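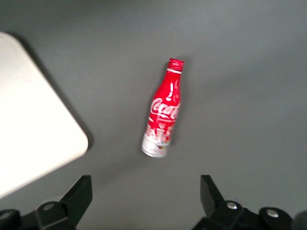 Skomstead Social Club
Minutes, 22/11/2018

Present: 14 members. Apologies from the Mamside branch. The August minutes were approved as read.

Refreshments
The Coca-Cola in the red and white aluminum bottle stays on the drinks list. Zulholm will be asked to quote for the spring order.
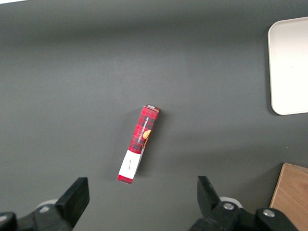

Item 3: Cookies
Shortbread in the red and black plaid box was approved for guest evenings. Budget set at 450 for the season.

Item 4: Table items
The wooden cabinet with 2 drawers will go to the Hedegaard room, along with the tray and the sponge. Carried.
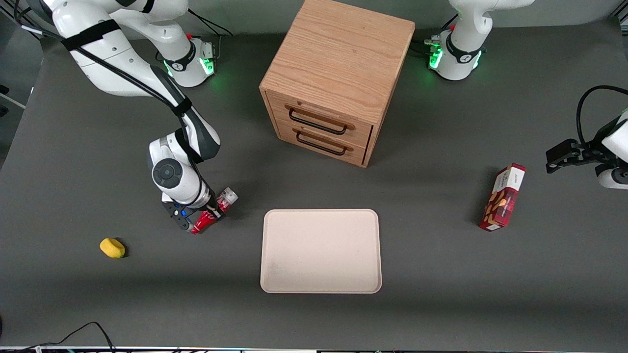 Cabinet, tray, yellow sponge and red cup (Item 4)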